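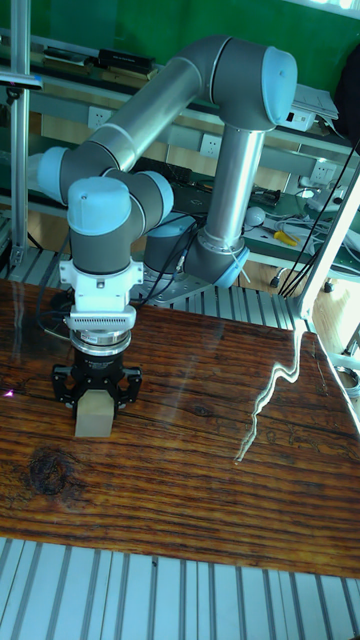 Thursday, after tea. Second week with the arm on block sorting for the Tadside order and I want to get down how it's going for people before I forget, because the numbers will end up in the Ikus log anyway. We used to do all 2,000 blocks by hand, two of us at the bench with a tray each, and my wrists knew about it by Friday! Now the arm does the picking and placing and we do the looking. The beige ones are the nicest to work with: plain sides, matte, and the black fingers get a good hold high up with the lower half of the block sticking out underneath, so I can check the bottom edge before it goes down on the table. I never got to do that when I was rushing through a tray.

What's changed most is the talking. We used to chat all the way through a batch and now one person is on the arm and the other is off at packing, so it's quieter and I don't like it much. I've asked if packing can move to this end of the room. Ueda (the small job, not the big one) could go to the far bench instead, it only needs 208 pieces a month and hardly any space.

Other moans: everyone now gets called over when it stops, whether they've had the training or not. Only two of us have. Presow do the half-day course and there are places in March, so I've put four names down and will argue about the cost later.

Speed — about 800 a shift if we leave it alone, and we don't leave it alone. Half the stops this week were us pausing it to look at something that was fine. I did it myself this morning, twice. Think we need a proper rule on when to pause, written by the people who stand here.

Also the late shift want the old trays kept in case. Agreed, they're under the stairs.

To do: ask about the packing table, chase Presow for dates, find out who changed the pick height on lot 2 and didn't write it in here.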